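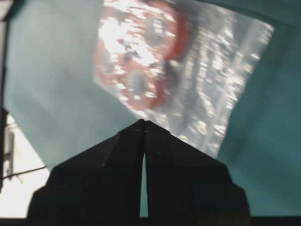
4 看得见的存货:透明包装与家庭重复购买

4.1 问题的由来

前一节已经说明,家庭里的小件耗材(胶带、电池、橡皮筋、备用灯泡、墙钉)在购买记录中的出现频率,远高于它们在日常使用中能够解释的程度。换句话说,人们买胶带的速度快于粘东西的速度。早期文献通常把这一差额归入“损耗”,这个词用得很体面,仿佛胶带会像酒一样挥发。本节讨论另一种可能:东西一直在家里,只是在需要的那一刻没有人想得起来,于是又买了一份,和前一份放在同一个抽屉里。

收纳类读物对此有一个统一的处方,即改用透明容器。其理由可以概括为“看得见就忘不了”。这句话流传极广,在我们查阅的收纳手册中几乎每本都有,措辞略有出入,出处则一概没有。Trivora 的门店手册甚至把它印在了封底。我们并不反对这句话,只是希望在它被印上更多封底之前,有人去抽屉里核对一下。

需要区分两个经常被混用的概念。一是可见性,指物品的形状和颜色在不打开包装的情况下能否被辨认;二是可得知性,指住户在做购买决定时是否知道家里还有。前者是包装的属性,后者是人的状态。收纳读物默认前者自动产生后者。这个推论要成立,还得补上一个前提:住户会在出门购物之前打开抽屉看一眼。受访者对这一前提的态度,在4.3节中有比较充分的体现。

4.2 样本与方法

调查在 Skurnitville 和 Stitedberg 两地进行。前者以老式公寓为主,厨房抽屉深而窄;后者多为新建住宅,抽屉浅而宽,并且普遍配有一个被住户称为“杂物抽屉”的单元。选择这两地的学术理由是抽屉形制的差异,行政理由是我们已经有当地的联络渠道。两个理由的先后顺序在经费申请书里调整过一次。

问卷共发出1354份,收回有效问卷768份。无效问卷中有相当一部分是因为答卷人找不到问卷本身。我们曾考虑把这批人单独列为一组,后来放弃了,原因是无法联系上他们再寄一份。

在有效样本中,有466户同意入户清点。清点的对象限于厨房、玄关和书桌三处的抽屉与收纳盒,不涉及卧室和车库。排除卧室是出于伦理审查的要求,排除车库是出于调查员的要求。清点分两步。第一步,请受访者在不离开座位的情况下,写下家中现有的五类耗材各有多少;第二步,由调查员陪同受访者逐一打开抽屉核对。第一步限时90秒。预调查时没有设限,结果有一位受访者中途去阳台收了衣服,回来后答案改了三次,每次都更加肯定。

包装按外观分为三类:透明(无印刷的塑料袋、透明盒)、半透明(磨砂袋、有色盒)和不透明(纸盒、铁罐、布袋)。分类工作由两名编码员独立完成,分歧主要集中在半透明一类。例如曾经装过饼干的塑料盒,刚洗过时一名编码员认为透明,另一名编码员认为那要看洗得怎么样。最后的规则是:隔着包装能读出里面商品标签上的字,算透明;能看出有东西但说不清是什么,算半透明;需要摇一摇再猜,算不透明。

商品来源也作了记录。样本家庭的小件耗材多购自 Trivora 与 Aguirre 两家连锁店。Trivora 的货架以单件为主,Aguirre 则偏好成组销售,买一卷的价格与买一组的价格相差之小,足以使任何一个只需要一卷的人感到自己在犯错。

4.3 结果

透明包装组的数量估计确实更接近实际存量。差距的方向与收纳读物的预言一致,幅度则远不足以支撑它们的语气。更有意思的是误差的结构。不透明组的受访者主要是漏报,即家里有而不记得有;透明组的受访者漏报较少,但出现了一种我们事先没有预料到的错误,可以称为“认错”。他们记得见过一袋东西,也记得大致的颜色,至于里面究竟是什么,则由记忆自行补齐。有人把一袋彩色橡皮筋报成了电线扎带,有人坚称有一袋备用电池,核对后发现是一袋颜色相近的瓶盖。后者还需要向调查员解释为什么要留一袋瓶盖,这一问题不在问卷之内,但受访者主动回答了很久。

成组存放的圆形物品误差模式又有不同。胶带一类的商品外形规则、颜色统一,照理说是最适合透明包装的对象。软袋却会起皱、会反光,内容物也会在袋里挪动,互相倚靠。受访者对“有胶带”这件事几乎不会出错,对“有几卷”则相当随意(图4)。
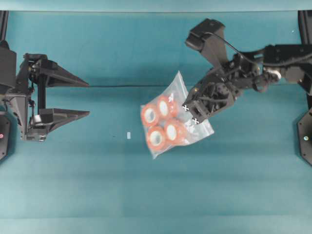 图4 透明自封袋中成组存放的胶带(橙色,四卷)。袋面可见反光与皱褶。

在追问环节,受访者对数量的描述大量使用“一袋”作为单位。“还有一袋”在语法上无懈可击,在库存意义上则什么也没有说,一袋可以是一整组,也可以是最后一卷。我们注意到,只要袋子没有被扔掉,受访者就倾向于认为里面的东西还在。Skurnitville 的一户家庭保留着一只电池袋,袋口封得很严,里面是空的。受访者表示自己每次看到它都觉得安心。

反过来,透明包装也会制造不安。Stitedberg 有若干受访者报告说,透过袋子看到只剩一两件时会产生补货的冲动,尽管照他们自己的使用速度,这一两件足够用到来年。不透明的铁罐不会引起这种反应,理由很简单,没有人去看。就重复购买而言,透明包装的净效应因此比预想的复杂:它减少了“忘了有”造成的购买,增加了“眼看要没有”造成的购买。两种效应在胶带上大体抵消,在电池上后者略占上风,在墙钉上则两者都不显著,墙钉似乎属于一买就是一辈子的商品。

抽屉形制的影响比包装更大,这一点对本研究的标题不太友好。在深抽屉里,透明袋被压在最下层,其透明程度只对压在它上面的东西有意义。浅抽屉中的物品平铺开来,即使装在不透明的纸盒里,受访者也能凭位置准确说出是什么。有受访者闭着眼睛指出了火柴、蜡烛和保修单的位置,并且全部正确。保修单所对应的电器已经不在家中。

4.4 关于“打开看一眼”

上文提到,透明包装的全部优势有赖于一个前提,即购物前查看。我们在问卷中直接询问了这一习惯,绝大多数受访者选择“经常”或“总是”。随后的开放题请他们描述最近一次查看的情形,答案明显变短。常见的回答包括“记得是有的”“顺手看了一下冰箱”以及一个问号。冰箱在回答中出现之频繁,提示受访者可能把“查看冰箱”与“查看家中存货”视为同一动作,而冰箱里通常没有胶带。也有例外,Stitedberg 有一户把电池放在冰箱门上,据称可以延长寿命,该户的电池估计数完全准确,因为每次拿牛奶都会碰到。

这一例外或许比其余数据更有启发。决定住户是否知道存量的,主要是物品与日常动作路线的距离。放在每天都要经过的位置,纸盒也行;放在搬家之后再没有打开过的抽屉里,再干净的袋子也帮不上忙。收纳读物较少强调这一点,可能是由于“放近一点”很难写满一本书,也不便于搭配容器出售。

购买渠道同样值得一提。在 Aguirre 购买成组商品的家庭,存量估计偏低的情况更普遍,他们往往还记得买过,却以为已经用掉了大半。我们推测,成组商品在购买时带来的满足感与使用时的进度感是分开记账的:买的时候按一组算,用的时候按次数算,而每撕下一截胶带,心里就算作消耗了一卷。这一推测目前没有直接证据,仅有几位受访者的点头。

4.5 局限

首先,清点安排在十一月,正值两地居民开始为年末包装礼物作准备,胶带类存量可能高于平时。我们原打算在春季复查,但届时许多家庭已经重新整理过抽屉,其中一部分明确表示是受了第一次清点的刺激。研究改变了研究对象,这在方法论上是个问题,在家务上似乎是件好事。

其次,调查员在场可能影响了受访者的表现。个别受访者在抽屉打开之前先行道歉,另有受访者把抽屉打开一条缝,伸手进去摸索后口头报告结果,拒绝让他人查看。后一类数据按缺失处理。

再次,三分类的包装编码没有考虑包装的层层嵌套。透明袋放进纸盒、纸盒再放进布袋的情况并不少见,编码时一律以最外层为准。按最内层重新编码之后,4.3节关于估计准确度的主要结果方向不变,幅度进一步缩小。有一个样本共套了五层,最里面是一张写着“备用”的纸条,两名编码员对其透明度未能达成一致,该样本予以剔除。

最后,本节未处理“借给邻居”的部分。受访者普遍认为自己家中的短缺与邻居有关,而两地邻居双方都参加调查的家庭中,双方对此的说法无法对账。下一节将以剪刀为例专门讨论这一类流动,剪刀没有包装,也就暂时不存在透明与否的争议。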